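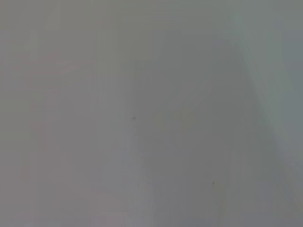
Figure 4. Wrist view, gray and out of focus apart from two small dark marks.

4.2 Blind but confident

Of 227 failed picks in the Lalley runs, 73 began with a wrist view like Figure 4. The Drorko policy, given next to nothing to look at, reported high confidence and kept moving. Our stop rule checked force and joint speed but never asked whether the camera could see. We have added a blur check, which Strickland had requested twice in writing.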